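4.2 Do colour-coded bins change what people throw away?

Councils like colour coding, and the claims made for it are large. The Bidine trial reported that up to 40 per cent less food scrap went to landfill once lids were recoloured. We are not convinced. The trial had no comparison street, and free kitchen caddies went out in the same month.
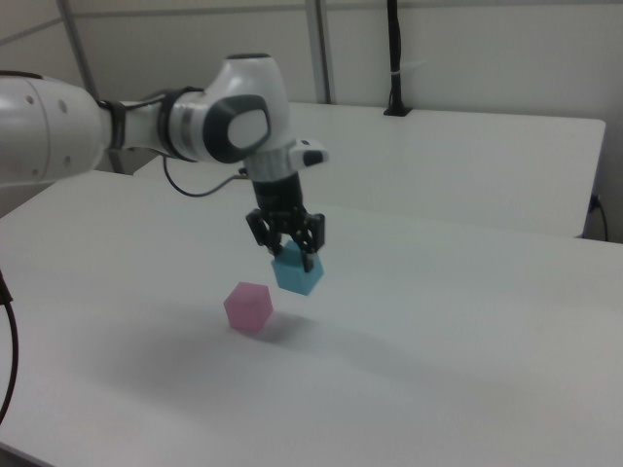

Our own survey reached 462 households in Findberg, drawn from a list of 2,000. Most could name the right lid for glass. Far fewer could name the one for soft plastics, and those who could had usually learnt it from a neighbour. Colour may have helped them remember, but our data cannot show that it did.
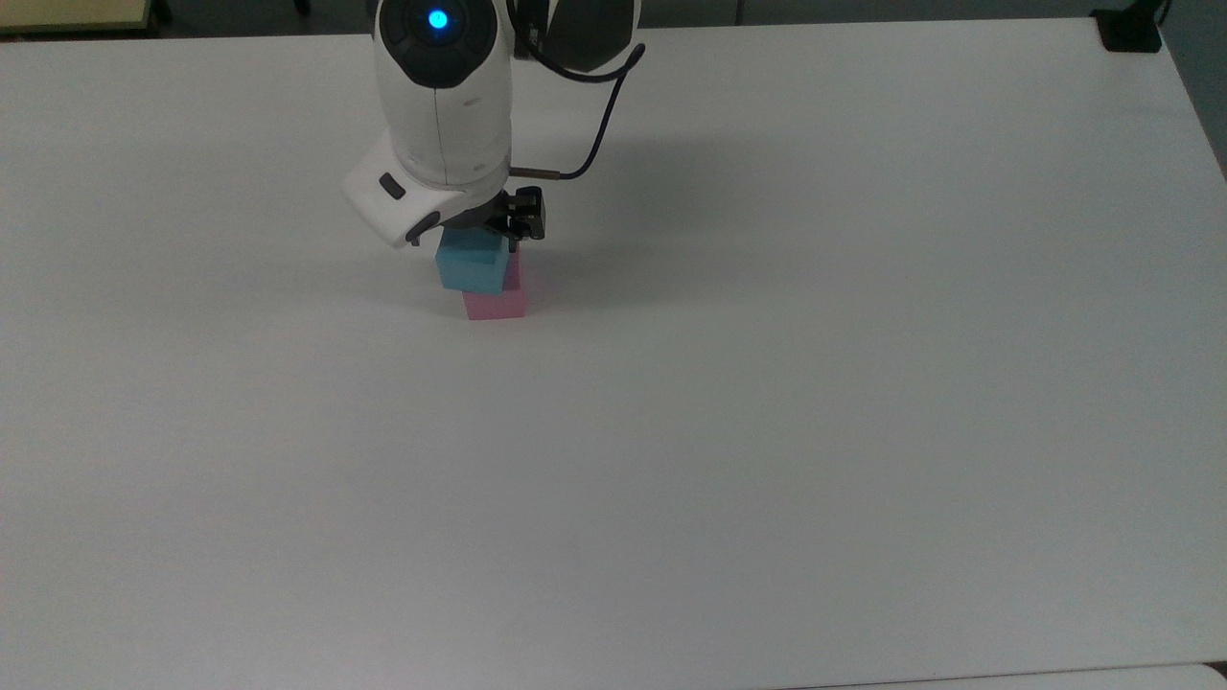
L. Sosetti

The choice of shades is a further problem. Light blue and pink are easy to tell apart in even light, as in Figure 5, where a block of each colour is on a pale tabletop. Kerbside bins are mostly filled after dark. Barbu residents told us they went by the position of the bin, and several had never noticed the lids were different.

Figure 5. Light blue and pink blocks on a pale grey-white surface.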